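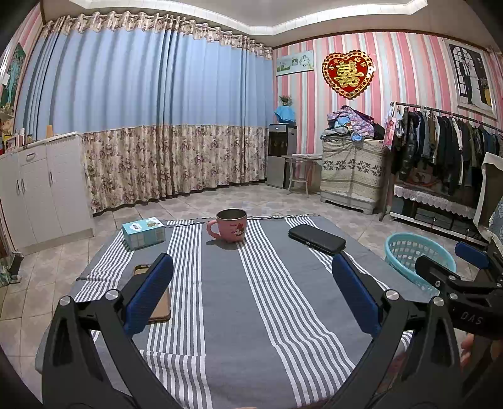
Flutex hand-held gripper on a striped floor cloth, blue finger pads open, with a phone case, mug, small box and smartphone.

Flutex Hand-Held Gripper, padded fingers
Sold by Osex – Flostcombe
Page updated May 16, 2019

The Flutex is a two-jaw hand tool for recording pick-and-place work without an arm. The jaws run on pivoted black linkages and carry upright blue finger pads. A camera mounted on the tool looks out over the fingers. Supplied singly or in pairs.

Item no. 2899
Weight: 220 g per gripper, camera not included
Spare pads per set: 8

Comparison with the Suwannarat
We ran both grippers through 18 household pickups on the same cloth. The Suwannarat has harder pads and closes faster. It did well on boxes and poorly on flat items. The Flutex was slower to close but held phones and phone cases with less squeeze on the trigger. Mugs were even between the two when taken by the handle. Neither tool is suited to wet glass.

In paired use, keep the second gripper angled inward so its fingertip stays in view of the first camera. Wide lenses bend straight lines near the border – calibrate before measuring pad position.

Pads are a wear part. Replace both at once and check the pivot screws at the same time. The long-finger version ships in June.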